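Zodwa Baloyi loue des cuisines partagées à des traiteurs débutants, sous le nom d'Enau. Elle a commencé avec 2 locataires. « Je faisais la comptabilité le soir, sur un coin de table », dit-elle. Le fichier compte maintenant 144 inscrits, et Gert Jacobs l'a rejointe en août pour tenir les plannings. 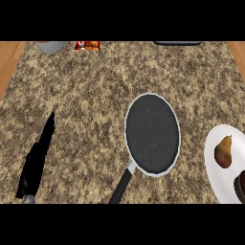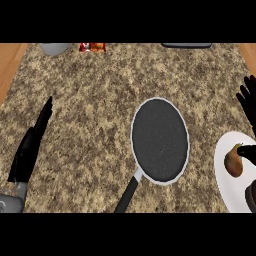
La question du loyer revient souvent. Zodwa Baloyi facture à l'heure, par tranches de 5, ménage compris. « Les gens me parlent d'abord du four, puis du prix. » Pour le plan de travail, elle aime le granit moucheté, dans les beiges et les bruns – « les miettes s'y voient mal, il faut passer la main ». Gert Jacobs préférerait l'inox.

Un second local doit ouvrir près de l'entrepôt Sidarent. Le bail n'est pas signé.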